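Open Afternoon at the Valtham Workshop

Gallery from the November open afternoon. The doors opened at 2 p.m. and the last group left after dark. The program was the same as in the spring: hand-held grippers for anyone who wanted to try one, the Jodus arm on its fixed bench, and a short talk on how recordings made by hand are turned into arm motion. Captions are by Araceli Medrano unless initialed otherwise. Most of the pictures are still being sorted, and the notes for those stations are given in full below so that visitors who asked for settings can find them.

Station 1, hand-held gripping. Faustino Ledesma ran the table. Each visitor got one practice grasp and then a free choice of object. The grippers carry their own camera, mounted so that both fingers stay in view through the whole opening range. The linkage was set to its standard travel, and the finger pads were the soft set. The hard set was on display at Station 3 and was not used by visitors.
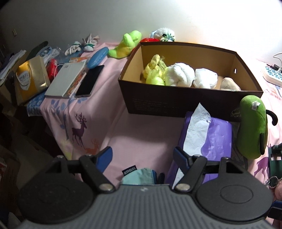
Object choice matters more than most visitors expect. A gripper that closes well on a machined block may do poorly on a plush toy, where the surface gives way before the pads have any real hold on it. The table at Station 1 was set up to cover that range. The white terry towel in the cardboard box is a fair test of a folded load: take one layer and the roll comes undone, take the whole thickness and the fingers need most of their opening. The glossy blue oval case is the opposite problem, hard and curved, and a grasp even slightly off center tends to push it away. The purple mailing package is wrinkled enough to offer the pads an edge. Film and crinkled packaging are harder for the vision side than for the fingers, because highlights shift as the camera moves.

Instructions given at the table, for those who asked for them in writing: open fully before approaching. Come in along the line of the fingers. Stop, close, wait for a short count, then lift straight up. Set the object down before opening. Recordings in which the operator opens early are kept but tagged, and Rizwan Rind does the tagging by hand.

Station 2, the Jodus arm. Asif Bhutto gave the demonstration every half hour. The arm was limited to 300 mm per second with visitors present and carried a 500 g payload for the whole afternoon. The task was a transfer from an open tray to a marked plate and back. The first two runs used a fixed path, the third used a path learned from hand recordings. The learned path is slower and less direct, and several people asked why anyone would prefer it – the answer is that it still works when the tray has been moved.

The arm stopped itself once, during the third demonstration. The cause was a cable tie against the wrist housing, which had not been trimmed. It was cut and the run was repeated from the start.

Station 3, parts and wear. Finger pads, pivot screws and linkage arms from the Steletti set, laid out by hours of use. The pads wear first at the tip, on the inner corner. The pivots show very little, provided they are checked for play and retightened. F.H. adds that the older pads were stored near a heater last winter and should not be taken as typical. Replacement pads are cut in-house from sheet and bonded to the backing, then left overnight under a flat weight.

Station 4, the talk. Florencia Huenchumán spoke in the Zamudio room, with a second session added for people who had been waiting at the arm. The working set shown on her slides holds 2135 recordings after rejects. Questions were mostly on lighting and on how many operators are needed. Her answer to the second was that a change of operator helps more than a longer session with the same one – people settle into habits of approach, and the arm picks them up.

Slides are available at the front desk on request. Visitors who left an address on the sign-up sheet will be told when the spring date is set. Anyone who took home a printed linkage sample should note that the holes are undersized and need to be reamed before the pins will fit.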